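Workshop Tips: Getting Your Picking Software to Behave Around Cups
Posted 9/8/19 in Home Robot Bench
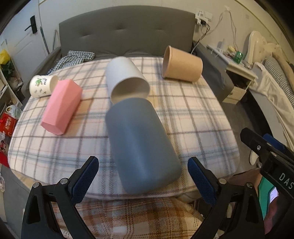
Cups are my favorite thing to teach a picking program, and I'll tell anybody who'll listen! They're cheap, they roll, they hide their openings, and every weakness in your code shows up within ten minutes. A few tips from my own bench (well, mostly from the bedroom).

Lay them on their sides. Standing cups are too easy. A cup on its side makes the planner work out which end is open before it picks an approach, and mine got that wrong all the time until I added a separate label for the rim.

Watch the patterns. A plaid blanket is a wonderful test for edge detection, because every stripe looks like something to grab. If your outlines wander off along the checks, raise the threshold a little at a time and save the old value. I keep mine in a text file called donati — long story.

Mix your colors and shapes. Keep at least one pale cup, one dark one and something with flat sides. Paper cups with printing on them are good too. My first model, trained on 700 frames of plain cups, treated every printed mark as a separate object.

Two cups end to end will merge into one long tube. Split them by looking for the rim, and do it before the planner runs. In Flemalix I put this in the perception step, and my bad grasps went from 55 in a session to nearly none.

Slow the last inch. Full speed is fine on the way over, but drop it right before the fingers close. Soft bedding gives under a push, so leave a bit more clearance than you would on a table.

Throw out the worst blur, keep the rest. I trimmed 3,800 frames down to 2,000 and training ran so much faster. Slight blur can stay — your robot will see plenty of it later.

Next up in October: sorting socks, and how I finally got Kultico to replay a log without crashing.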